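How to Sort and Store Flat Craft Supplies

Updated January 2019 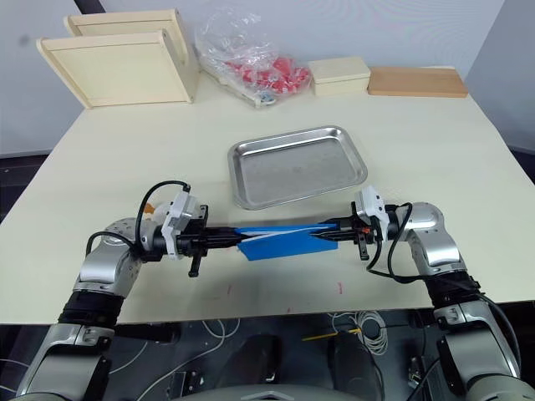
Blue flat piece held level over a cream-colored table.

Flat supplies are hard to store well. Paper curls, felt gets creased, thin plastic sheets slide out of any pile taller than your hand, and the one color you want is always at the bottom. The steps below work for paper, card, felt, craft foam, vinyl, fabric scraps and stencils. You can do the whole job in an afternoon if you already have the boxes.

What you need

A clear table
A few shallow boxes or drawers, wide enough for your largest sheets
Stiff card or thin board for dividers
File folders or large envelopes for small pieces
Masking tape and a marker
A ruler
A trash bag and a recycling bin
A soft, dry cloth

Measure before you buy any boxes. Standard letter-size trays look big in the store, but 12-inch scrapbook paper will not lie flat in them. Measure your biggest sheet both ways and add half an inch on each side so you can get your fingers in.

Step 1. Get everything out

Empty every drawer, bag and shelf onto the table. Include the roll behind the door and the packet you never opened. If the table fills up, put the overflow on a bed or a clean floor and bring it over in batches. Do not start sorting until it is all in one room, or you will have to make room for a second pile of white card at the end.

Step 2. Take out what you will not use

Go through quickly. Pull anything with water stains, a musty smell, dried-out adhesive or sharp creases across the middle. Creased paper can go in a box for children or for test cuts. Faded construction paper tears along the fold and is not worth keeping.

For offcuts, pick a smallest size and stick to it. I use the palm of my hand. Anything smaller goes out unless it is leather or a patterned paper I can't get again.

Step 3. Sort by material first

Make one pile for each material. Color comes later. If you sort by color first you end up with foam pressing into tissue paper and vinyl sticking to whatever is on top of it. Keep these apart from each other:

Vinyl and anything with an adhesive back
Felt and fabric
Plain paper
Card and heavy paper
Foam sheets
Glitter sheets of any kind

Glitter sheets should have their own folder with a flap. Wipe the table after you handle them.

Step 4. Sort by size, then by color

Within each material, separate full sheets from part sheets. Put full sheets in color order if you have enough of them for it to matter. With a small collection, light and dark is enough. Part sheets go into folders, one folder for each color family.

Pick up large, thin sheets by both ends and keep them level as you move them. Lifting from one corner puts a small half-moon dent in paper that will not come out.

Step 5. Flatten the curled pieces

Paper that has been rolled needs time. Unroll it on a clean surface, cover it with a sheet of plain paper, and lay a board and some heavy books on top. Leave it overnight. Very tight rolls may need two or three nights. You can also roll the sheet loosely the other way for 15 minutes before you press it, which speeds things up.

Felt and cotton can be ironed on low under a press cloth. Do not iron foam, vinyl or anything with a coating.

Step 6. Fill the boxes

Lay sheets flat, heaviest at the bottom. Keep each stack to 50 sheets of paper or fewer, with a card divider between stacks. Let the divider stick up or out a little and write on the edge that shows.

If you have more depth than width, stand the sheets upright in a file box instead. This works for card and foam. Thin paper will slump unless the box is full, so put a piece of board at the back and slide it forward as you use things up.

Foam marks easily. Do not put anything on top of it, including the lid of a box that is a bit too full.

Step 7. Label the front

Write the material and the size on masking tape and stick it to the front of the box, where you can read it without moving anything. Tape is better than printed labels for the first few months, as you will almost certainly change your mind about what goes where. Leave the color off unless the whole box is one color.

Where to keep the boxes

Choose a dry inside closet or a low shelf away from windows. Sunlight fades colored paper along one edge first, and the stripe shows when you cut it. Garages and attics get too damp and too hot for paper. Under a bed is fine if the boxes have lids.

Keeping it in order

Have one open tray for offcuts. When it is full, go through it and file what is worth saving. Put new packets behind the old ones of the same color. I do a full check each September, before I start on holiday cards, and make a shopping list from what is low.

If a box will not close, take something out of it before you buy another box.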